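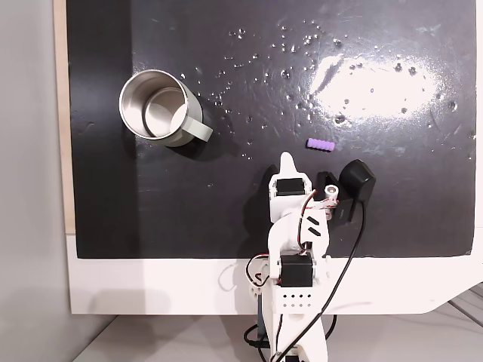

Pre-use inspection, bench arm 2, Ollotham workshop. Completed Tuesday by Jade Boychuk, after the arm let go of a full mug at the top of its travel and carried on to the next step as if pleased with itself. Samuele Marino read out the items and I did the looking. The board had droplets all over it and the mug was standing among them, within easy reach of the gripper and the servos, so item 1 got more attention than it usually does.

1. Board and base free of liquid before power on. FAIL. The sheet has said this since December. The sheet was in a drawer.

2. Supply isolated before hands go near the arm. PASS. Switch found at the second attempt, behind the Grarov catalogue. Catalogue moved.

3. Wiring secured clear of moving joints. FAIL. There are loops beside the lower servo that you could hang a coat on. Corrado Caputo maintains that slack is good for cables. Some slack, Corrado.

4. Servo mounting screws tight. PASS, with a quarter turn on one at the wrist.

5. Fixed jaw and moving finger undamaged. PASS. I had hoped to blame the jaw.
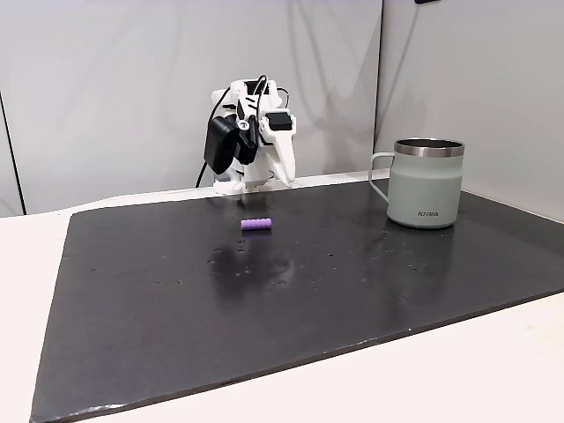
6. Gripper holds its load when the supply dips. FAIL, and this is our fault. With the supply turned down the finger relaxes, the controller restarts, and the log records a successful grasp. Repeated 20 times with the small ridged purple piece, dropped every time. Log reports 20 successes.

7. Fault stops the program. FAIL. See 6. The Keogh controller does raise an undervoltage flag. Our script throws it away. Leonardo Amato wrote the script and has asked for it to be noted that he was in a hurry.

8. Test loads suitable. FAIL. Mugs to be lifted empty. The full one weighed 185 g more than the limit written on the arm's own label.

9. Emergency stop within reach of a seated person. PASS, if the person is Sandro Gentile. Move it closer for everyone else.

Actions: Leonardo to make the flag stop the program. Corrado to clip the cables. Arm stays off until 1, 3, 6, 7 and 8 are signed again. Copy to Nadport, who will want to know about the log.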